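The Small Pleasure of a Drink at the White Table

I bought my table in 2007, at a closing sale at Beaudoin, a furniture shop in Clellden that had been selling kitchen stuff forever. It's white, it's plain, it goes against a white wall, and my sister said it looked like the inside of a refrigerator. Fine! I like the inside of a refrigerator. That's where the drinks are.

And drinks are what I want to talk about, since it was a long hot June and I've hardly cooked since. Put anything with color on a white table and it looks like a party (a very small party, but still). A lime green plastic cup does more for my mood than any vase I own, and I own nearly 100 of those, most of them from the Warkano flea market.

Then there's the can question. My family pours. I'm a straight-from-the-can person and always have been, because I like the crack of the tab and I like the cold metal, and a cup is one more thing to wash. But an orange can next to a green cup? I'll admit I've poured just to have them both out at once. Two-thirds in the cup, the rest left in the can for later, and later is usually about 2 minutes.

My other rule is to stand the tab up and leave it up. My kids bend theirs until they snap off, and then I find them in the couch. Mine stays on, and the whole can goes in the recycling bin together. 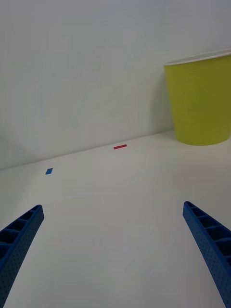
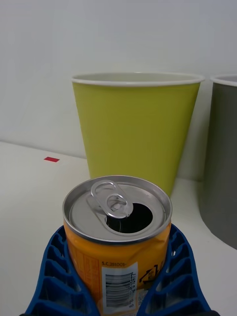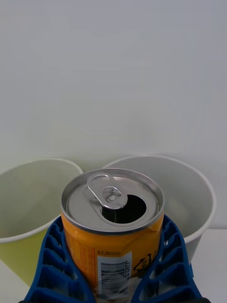
Green cup by the wall, first picture; the orange can with its tab up, second and third.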